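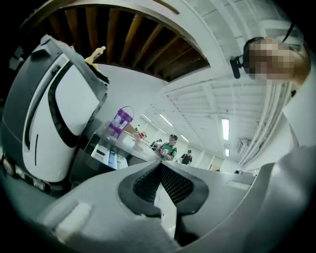

Progress report to the Sturnex fund, second period
Prepared by Dalia Sakalauskas, with Cường Kim

Since the last report we have finished the main collection of demonstrations with the hand-held gripper. We now hold 3260 usable episodes, all recorded by people doing ordinary table work in the shared lab. A further 114 were removed during checking, mostly for lost tracking near the end of the motion.

The policy we call Skokow was trained on the whole set in July. On objects it has met before, it grasps reliably. On unfamiliar containers with a handle it is still weak - it tends to close the fingers too early. Cường believes the error comes from the wide-angle view, where distances near the edge are compressed, and he is testing a correction of the lens model. I am less sure, and would like to see the result before we change the training.

The comparison with our older method, Cokov, is delayed by two weeks. The evaluation code had a fault in how it scored partial grasps, so the earlier figures should not be quoted.

For the next period we ask to move part of the travel budget to labour, to pay for eight more days of labelling. The total remains the same. The draft of the methods chapter will go to Dr Mạc for comment once the comparison is complete.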